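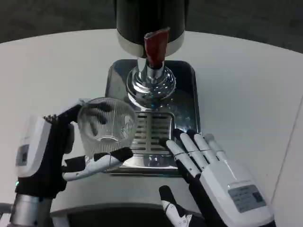
Gimusham Drink Service
Gallery: Dispensers, Glassware and Table Setups

Home | Rentals | Gallery | Delivery Area | Contact

Page updated 2020-07-20

Gimusham rents drink dispensers, glasses and serving tables for weddings, office lunches, school events and house parties. The gallery covers the equipment we send out most often, along with a few of the rooms we have set up in. There are 13 entries on this page. Each one has a line or two on what the piece is and what it is used for. Sizes and current prices are on the Rentals page.

Everything listed is in regular use. You may find small scratches on the metal bases and drip trays. We replace glasses when they chip and tap washers when they start to leak.

DISPENSERS

1. Single dispenser, black and chrome
Black body with a silver band, a red tap handle and a chrome spout, on a stainless-steel base. The drip tray sits under the spout with a slotted grate on top. It rents well as a lone dispenser on a small table.

2. Kunley pair
Two matching dispensers, set side by side with space between them for a glass rack. Most customers put water in one and iced tea or lemonade in the other. Labels and a marker are packed in the box.

3. Kunley tall
The same body as the pair, on a higher base. A water bottle or a tall tumbler fits under the spout without tilting. Ask for this one if your guests are bringing their own bottles.

4. Glass barrel with wooden stand
An older piece, rented mainly for weddings and garden lunches. The barrel lifts off the stand for filling. It is heavy once full, so fill it where it is going to stay — a pitcher is included for this.

5. Juice dispenser with ice tube
The tube goes down the middle of the container and holds the ice apart from the juice. Pack the ice in last and put the lid on straight away. Crushed ice works better than cubes in this model.

GLASSES

6. Ribbed glasses
Clear, with fine vertical ribs down the sides. They are the glasses we rent most. The ribs give a decent grip when the outside gets wet, and they hide fingerprints better than a smooth glass does.

7. Smooth tumblers
Heavier than the ribbed glasses and a little wider at the bottom. They stack, but we ship them in divided crates and ask for them back the same way.

8. Crates and racks
The largest set we keep is for 100 guests. Racks can go on the floor under the table during the event, with the empty ones kept to one side for used glasses. There is no need to wash anything before pickup. Tip out the leftover drink and ice and stand the glasses upside down.

TABLES AND EXTRAS

9. Round white table
Smooth white top, wiped down in a minute. It holds one dispenser in the middle with glasses set around it, and people can walk up from any side. No tablecloth is needed, although we have them in white and gray.

10. Long table with skirt
For two or three dispensers in a row. The skirt clips on and hides the racks and spare ice underneath. Put the glasses at the end where the line starts and the napkins at the other end.

11. Drip trays and grates
Spare trays are available for all of our dispensers. The grate lifts out and the tray under it slides forward. On a busy table it should be emptied every hour or so. Wash the tray and grate with dish soap and a soft sponge. Steel wool leaves marks on the metal, and we charge a cleaning fee for those.

ROOMS

12. Potgieter Hall, main room
A lunch in June, with two stations at opposite ends of the room. The hall has a sink near the side door and a good-sized freezer, so we brought the ice in bags and kept it there. Two stations kept the lines short. With one station we would have placed it on the long wall, away from the kitchen door.

13. Prekent offices, third floor
A standing water and iced coffee station for a week of staff training. It was filled in the morning and again after lunch. The floor is carpeted, so a plastic mat went down under the table first. Over the week the station served 3000 drinks, which is the most we have done at one address.

NOTES ON SETTING UP

Put the dispenser on the table before you fill it. Check that the table is level and that all its legs are locked. The base should sit fully on the tabletop, with the tray toward the guests and enough room in front for a hand and a glass.

Close the tap, pour in a little water and look under the spout. If it drips, open and close the tap twice. If it still drips, the washer needs changing — there is a spare in the small bag taped inside the lid, and it goes in by hand.

Fill slowly. Fruit slices are fine if they are large. Seeds, mint leaves and pulp will clog the spout, so strain the drink first or put the mint in the glasses instead. Please do not use hot drinks in any of the dispensers on this page. Coffee urns are listed separately.

For most parties, we suggest more glasses than guests. People put a glass down, forget which one it was and take another.

CLEANING AND PICKUP

Empty the dispensers and rinse them once with plain water. Leave the lids off so the insides can dry. We do the full wash ourselves when everything comes back, including the taps, which are taken apart and soaked.

Chrome and stainless steel show water spots as soon as they dry. If you want the table to look neat during the event, keep a dry cloth behind the dispenser and run it over the spout and base now and then. Sugar drinks should be wiped up with a damp cloth first, then a dry one.

Tables should be cleared before the driver arrives, but they do not have to be folded. Broken glasses go in a box or a doubled paper bag, marked as broken and kept out of the racks. Let us know how many there were so we can adjust the count.

Availability for the items on this page is shown on the Rentals page. To ask for a pair or a set that is not listed there, use the form on the Contact page and include the date, the address and the number of guests.

Back to top | Rentals | Delivery Area | Contact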